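My kitchen drain, and what I learned from it
20/07/2020

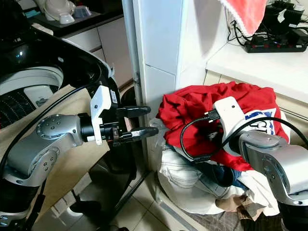 Why does a kitchen sink drain slowly when the trap under it is clean?
Usually the narrow place is farther down, in the pipe inside the wall or under the floor, where grease has become hard on the sides and the water has only a small hole left to pass.

I did not know this two weeks ago. I thought that if the trap is clean, the pipe is clean. I took off the trap, washed it in a bucket, put it back with a new washer, and the sink was slow exactly as before. So I did it again the next evening, with more anger and the same result.

We moved into this house in December, and the sink was a little slow already then. The seller's agent told us it was "an old house sink," as if this was a type of sink. It is 17 years old, which I think is not so old. My parents have a sink from before I was born and it drinks water like a horse.

First I tried boiling water with dish soap. My neighbor Pankaj Khurana told me to be careful, because the pipes under my kitchen are plastic and very hot water is not good for the joints. After that I used hot water from the faucet only. It helped for one day. Then I tried baking soda with vinegar, which made a nice noise and nothing else.

I did not use the strong chemical cleaner. If it stays in the pipe and somebody must open the pipe later, this person gets it on the hands. Also we have a small child in the house and I don't want such a bottle in the cabinet.

Then I bought a hand snake, the kind with a drum and a handle. I removed the trap once more and pushed the cable into the pipe in the wall. It went in easily and stopped at the first bend. I turned and pushed for a long time — my wife Maham came two times to ask if I was fighting with somebody — and the cable came back with some black grease on the end, but the water was not faster.

At this point I called Lashari, a small plumbing company in our town. Waqas Chaudhry came the next morning. He ran water in the sink and listened, then he went down to the crawl space with a flashlight, and he was back in five minutes. The horizontal pipe under the kitchen had lost its slope. One of the hangers was broken and the pipe had a belly in the middle, so the water was standing there all the time and the grease was collecting.

He cleaned the line with his machine through the cleanout, which I did not know we had (it was behind a box of paint), and then he put up two new hangers and checked the slope with a level. I asked if I could have done the hangers by myself. He said sure, if I like spiders.

The bill was higher than my hand snake but lower than I was afraid of. I paid and he showed me where the cleanout cap is and how to open it slowly, with a bucket ready.

Now we wipe the pans with paper before washing, and the fat goes into an old can and not into the sink. The water goes down fast. Next I have to look at the shower upstairs, which is slow too, but there I think it is only hair.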